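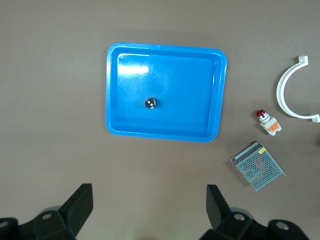

Blue tray on the table, with the red button and the white pipe clip beside it

Search diary entries
Go

May, 9.40 in the evening
By the keeper of the Stavaddale shed diary

Oh, I have had a good evening! Sorting night at last, after weeks of promising myself one, and I stayed at the table far longer than I meant to (supper was toast, eaten standing up, no regrets).

The blue tray is a joy. I love the colour of it against that dull brown-grey table, and I love the rim, nice and wide, so small round things stay put. The shiny little ball went straight in and had the whole tray to itself for a while. I still can't decide if it's a knob or just a steel ball. It came in the Furkodham box with no note, and I must have picked it up a dozen times just to look at the light on it.

Then the button! Red cap, silver collar, white body and that cheerful bit of orange on the side. I've wanted a proper red one for the Urrego panel ever since I drew the thing out, and I'd got it into my head I would have to make do with green. I haven't wired it yet. Tomorrow, if I can find the small screwdriver, which was on the windowsill and now is not.

The white pipe clip is for the run behind the bench. I need 11 of them altogether and I like the plain C shape very much, just two little tabs to fix it by and nothing fussy about it. The old ones went brittle and one snapped in my hand back in the winter, so I'm keen to get the new lot up before I start on the panel.

Grorkon list is up to line 300 now. There are 2,000 lines in the whole book, so I'm nowhere near, but I'm so enjoying it that I don't mind a bit. Every odd part gets a line and a place to live. I did the washers last week and felt like a king.

Still to do: label the drawers, measure behind the bench again (I wrote 1,122 mm and I don't trust my own ones), ring Furkodham about the ball.

Rain on the roof now, lovely sound. Kettle, then bed.

Last updated: May, 10.15 pm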